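Unduler teleoperation kit, reviewed by Rory Lindsay
August 3, 2020

The Unduler is a hand controller and a simulator, sold together so you can teach a robot arm chores without owning the arm. I spent 200 demonstrations on the stirring task. My own porridge has never had such attention.

The practice room is teal walls, tan floor and a wooden spatula, and the floor shimmers a bit if you stare at it. I stared at it a lot.

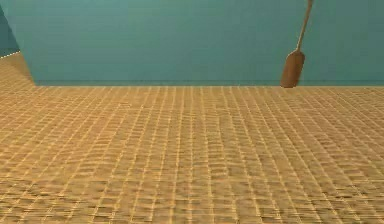 Tracking is good once you slow down. Hurry, and the replay preserves every twitch — my first five demos would teach a robot to stir like a man chased by wasps. Deleting them takes two menus and a confirmation box.

The manual is dreadful. Negin Kordestani at Stostel answered my email within the hour and was kinder than I deserved.

Four stars. The grip strap pinches.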